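Step 4. Dressing the cell

I do this after the frame is square and before I plug in either arm — papering walls around live motors is no fun at all. My leafy paper came from a remnant bin in Maldale.

1. Paper the panels first, then slide them into the corner channels.
2. Lay the marble floor and press it flat right up to the walls.
3. Bolt both arms to the track, grippers facing in.
4. Zip-tie the wire basket to the right side. 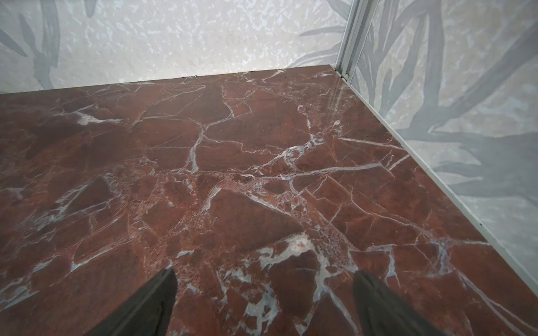
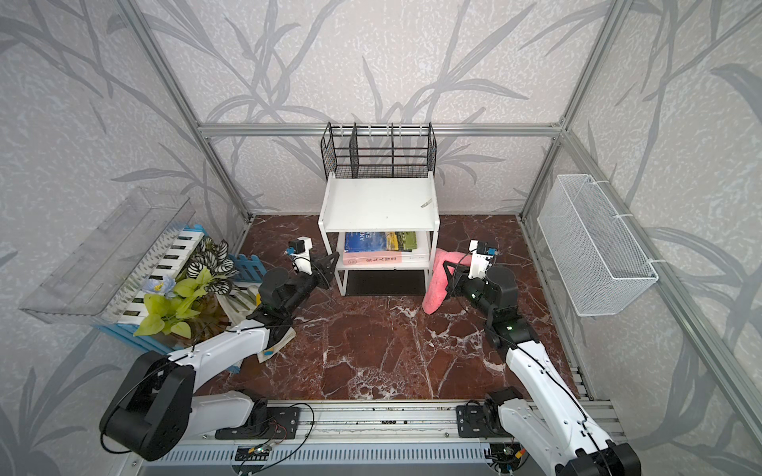 Halik build notes, issue 4, p. 229

5. Set the shelf against the back wall and load the lower tier with books.

Caution: keep both arms powered off while your hands are inside!

Note: I leave the towel for last (it gets everywhere). Veronika Hollenstein hangs hers on a hook between sessions, and I may copy that.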